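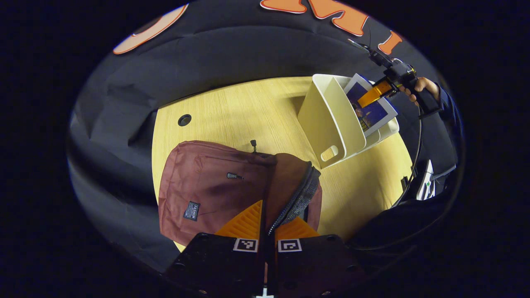 **How many times should a task be shown by hand before the recordings are used for training?**

The Ternatside workshop asks for 30 clean demonstrations of each task, recorded by the same operator, before any variation is introduced.

## Tips for packing and sorting tasks

- Lay the backpack flat, with the front pocket facing up. Soft bags shift when pulled, and a flat start makes each attempt easier to repeat.
- Keep small items such as cards and photographs upright in a white basket beside the bag. The fingers can then close on an edge.
- Approach slowly, pause, close, and lift. Operators who rush the closing step produce recordings that Elsa Eskola's review group must discard.
- Assign one job to each hand. The left gripper steadies the bag and the right gripper moves the item.
- Route cables away from the bag before starting.
- Wipe the orange finger pads with a damp cloth after every 11 attempts, and leave them to dry fully. Do not use kitchen degreaser – it hardens the ribs.
- Keep the square markers on the fingers free of tape, lint and fingerprints.

## Zippers

Zipper pulls should be turned toward the operator before recording begins. A short loop of ribbon may be tied to a pull that is too small to grip. Tasks that use a ribbon are to be logged separately under the name Fillar.

## Backdrops

Black cloth may be left in its natural folds. It should be shaken out each July and stored on a roll.

Questions on operator training should be directed to Pei-shan Tam. Replacement pads are kept in drawer 29.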